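Chapter 6
Learning to Reach from Few Demonstrations

6.1 Why small arms are hard to control
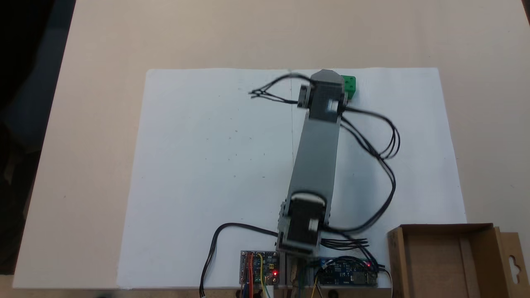 The methods in Chapter 5 assumed an arm that goes where it is told. Given a set of joint angles, the controller sent them out, the joints moved, and any remaining error was small enough to ignore. Industrial arms come close to meeting this assumption. Low-cost arms driven by hobby servos do not. Their gears have play, their links bend under load, and the servo reports little or nothing about its true position. A command that is correct on paper can leave the gripper well to one side of its target.

One response is to model each source of error and correct for it. This works when the errors are stable, but on a small arm they change with temperature, wear, and the pull of the cables. A second response, and the subject of this chapter, is to learn the mapping from camera image to joint command directly from recorded examples. The learner never sees a model of the gears. It sees what the camera saw and what the operator commanded, and it fits a policy to the pairs.

6.2 The Varnska reaching task

Most results in this chapter use a single benchmark, the Varnska reaching task. The arm is fixed at one edge of a flat workspace and a small cube is placed within reach. A trial begins with the arm folded and ends when the gripper comes to rest beside the cube, or when a time limit expires. The camera is mounted overhead and is not calibrated against the arm.

The task leaves out grasping on purpose. Grasp failures have many causes, and mixing them with positioning errors makes the results hard to read. Grasping is taken up in Chapter 8.

The training set contains 336 demonstrations, each recorded as a sequence of images and joint commands. Cube positions were drawn at random over the workspace. A separate set of 50 positions was held back for testing and was never used to choose a model or tune its settings.

6.3 Two policies compared

The Skasden policy predicts one joint command from one image. It is simple to train and quick to run, but small errors build up: once the arm drifts from the paths in the training data, the images no longer resemble anything the policy has seen, and its next command is likely to be worse.

The Juntunen policy predicts a short block of commands and carries out only the first part of it before looking again. Its motion is smoother, and it makes fewer separate decisions in each trial — so there are fewer chances for drift to begin. The cost is a slower response if the cube is moved during a trial.

On the held-back positions the Juntunen policy reached the cube in over 85 percent of trials. The Skasden policy reached it in 51 percent. Most of its failures came at the far side of the workspace, where the arm is nearly straight and a small error at the lower joint produces a large error at the gripper.

Section 6.4 derives the training loss for both policies. Section 6.5 examines how the results change as demonstrations are removed, and Section 6.6 repeats the comparison on the Welletti arm, which has stiffer links but the same servos. Readers who have not worked with image encoders should review Section 3.2 before going on.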